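Relatório de progresso ao financiador
Programa de recuperação do arquivo sonoro da antiga Rádio Gravell
Segundo período de execução
17 de dezembro de 2023
Responsável pelo relatório: Theano Stefanou

1. Ponto de situação

O trabalho de transferência das bobinas prossegue de acordo com o plano aprovado, com um atraso na parte da catalogação que se explica no ponto 3. A primeira série, com os programas de entrevistas e os noticiários regionais, está transferida e verificada. A segunda série, a dos programas musicais e de folclore, começou em outubro e vai a meio.

No relatório anterior tínhamos indicado como principal risco o estado físico das fitas guardadas na cave. O risco confirmou-se em parte. As bobinas de acetato chegaram com cheiro a vinagre e com as bordas onduladas, e foi preciso separá-las das restantes antes de qualquer outra operação. As de poliéster estão, em geral, em condições de leitura, embora várias tenham perdido as emendas originais. As emendas foram refeitas com fita adesiva própria e cada intervenção ficou anotada na ficha da bobina.

2. Transferência e controlo de qualidade

A transferência continua a ser feita em tempo real, uma bobina de cada vez, com acompanhamento do operador. Tentámos no início do período trabalhar com dois leitores em paralelo, como sugerido na reunião de arranque, e abandonámos a ideia ao fim de poucos dias. O operador não conseguia ouvir as duas passagens com a atenção necessária e deixou passar uma inversão de canais num noticiário, que teve de ser repetido.

O leitor principal foi revisto pela oficina Tellier. Trocaram-se os rolos de pressão e fez-se o alinhamento das cabeças com fita de calibração. A revisão estava orçamentada na rubrica de manutenção e ficou dentro do valor previsto. O segundo leitor, mais antigo, serve agora apenas para rebobinar e para inspeção visual.

Os ficheiros de conservação são gravados sem compressão e sem qualquer tratamento de ruído. As cópias de consulta levam um corte ligeiro nas frequências graves quando o zumbido da rede elétrica prejudica a compreensão da fala. Mantivemos a regra de não retirar pausas, tosses, erros de locução ou recomeços, mesmo nas cópias de consulta. Houve um pedido de um familiar de um antigo locutor para que se cortasse uma discussão gravada antes de uma emissão. O pedido foi registado e a gravação ficou com acesso reservado até haver parecer jurídico.

Cada ficheiro tem duas cópias em suportes diferentes, e uma terceira será depositada fora do edifício assim que for assinado o acordo com a Kudell. A minuta está connosco e falta acertar a cláusula sobre os prazos de recuperação em caso de avaria.

3. Catalogação

É nesta parte que estamos atrasados. As caixas trazem etiquetas escritas à mão por pessoas diferentes ao longo de várias décadas, e a numeração foi reiniciada pelo menos 2 vezes sem que a mudança ficasse registada nos livros da estação. O resultado é que existem bobinas distintas com o mesmo número, e caixas cujo conteúdo não corresponde à etiqueta.

Para resolver o problema passámos a atribuir um número novo a cada bobina, conservando os anteriores num campo separado. Até agora receberam número novo quase 100 bobinas da segunda série. O processo é lento porque obriga a ouvir o começo e o fim de cada fita e a comparar com as folhas de emissão, quando estas existem. Nos programas de folclore existem poucas vezes.

A identificação das vozes tem dependido muito dos antigos funcionários. Realizámos 4 sessões de escuta durante o período, todas na sala de leitura da biblioteca. Foram úteis sobretudo para os noticiários, onde o locutor raramente se apresentava. Nos programas musicais, os participantes reconheceram grupos e localidades, mas divergiram quanto às datas. Nesses casos o catálogo indica o intervalo possível e a fonte da informação, e a data exata fica em branco.

O vocabulário de assuntos foi revisto. A lista inicial era demasiado extensa e levava cada catalogador a escolher termos diferentes para o mesmo tema. Ficámos com uma lista mais curta, organizada por festividades, ofícios, agricultura, vida municipal e música. Os registos da primeira série ainda têm de ser convertidos, tarefa prevista para o próximo período.

4. Direitos e acesso

A consulta pública continua limitada ao posto da sala de leitura. O levantamento de direitos da primeira série está concluído no que toca aos noticiários e a maior parte das entrevistas. Para a segunda série a situação é mais difícil, visto que muitos dos grupos gravados já não existem e os repertórios misturam peças tradicionais com composições de autor.

Pedimos parecer ao gabinete Hodžić sobre as gravações feitas em festas ao ar livre, em que se ouvem intervenções do público. O parecer preliminar distingue entre quem falou ao microfone e quem se ouve de passagem, e recomenda que apenas no primeiro caso se procure autorização. Aguardamos a versão final para alterar o regulamento de consulta. 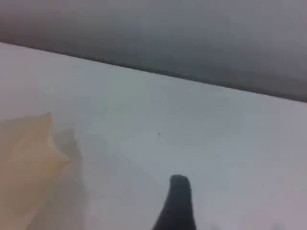

Entretanto, os pedidos de cópia feitos por escolas e associações têm sido respondidos caso a caso. Foram cedidos excertos curtos para uso em aula, com indicação da origem e sem autorização para publicação em linha. Recusámos um pedido para utilização publicitária.

5. Execução financeira

A despesa do período está abaixo do previsto. A diferença vem quase toda da rubrica de pessoal, porque o segundo lugar de catalogador foi preenchido mais tarde do que se esperava. A rubrica de materiais, pelo contrário, está perto do limite. As caixas de conservação subiram de preço e comprámos mais do que o planeado, em consequência da separação das fitas de acetato.

Solicitamos autorização para transferir o saldo de pessoal para materiais e para prolongar por 2 meses o contrato do catalogador. O mapa de despesas segue em anexo, com os comprovativos ordenados por rubrica. A fatura da oficina Tellier foi emitida em nome da biblioteca, por lapso, e a correção já foi pedida.

6. Trabalho do próximo período

A prioridade é terminar a transferência da segunda série, começando pelas fitas de acetato que ainda não foram lidas. Algumas poderão precisar de repouso prolongado em ambiente controlado antes da leitura, e nesse caso a ordem será ajustada. Segue-se a conversão dos registos da primeira série para a nova lista de assuntos.

A terceira série, com os anúncios e os separadores da estação, só será iniciada depois de resolvida a questão da numeração. São fitas curtas, muitas vezes emendadas umas nas outras, e a experiência com o folclore aconselha a fazer primeiro o inventário completo das caixas.

Fica também por decidir o destino das bobinas originais depois da transferência. A nossa proposta é conservá-las todas, com exceção dos suportes virgens. A cave não tem condições para as receber de volta, e o espaço cedido no piso superior está ocupado até à mudança da secção de periódicos. Pedimos que este assunto seja incluído na ordem de trabalhos da próxima reunião de acompanhamento.

Anexos: mapa de despesas; lista das bobinas com acesso reservado; minuta do acordo com a Kudell; parecer preliminar do gabinete Hodžić.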